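Border talks resume after Gretmont crossing closes

Officials from Ornine and Chege are to meet again in November over the closure of the Gretmont crossing, which has been shut to civilian traffic for 38 days.

Ornine's foreign ministry said it had sent a written request for the release of 124 trucks held on the Chege side. The Chege government said the trucks were being inspected and would be returned once their papers had been checked.

The crossing closed after both sides accused each other's patrols of entering the Fududex valley, a strip of grazing land claimed by both. No shots were reported. Ornine later moved nearly 100 extra border guards to the area – a step Chege called unhelpful.

Traders say the closure has hit small businesses hardest. Clothing and fresh food made up most of the goods passing through Gretmont, and the only other open road adds 40 miles to the trip.
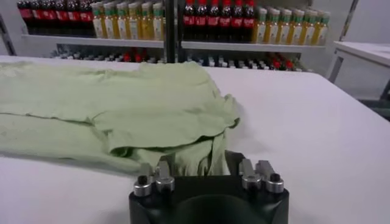 What happens next

The November meeting will be held at the Gretmont customs house, with military officers from both sides attending. Reopening the road to local residents is first on the agenda. The valley itself will not be discussed – both governments say that is a matter for a separate round of talks, for which no month has been set.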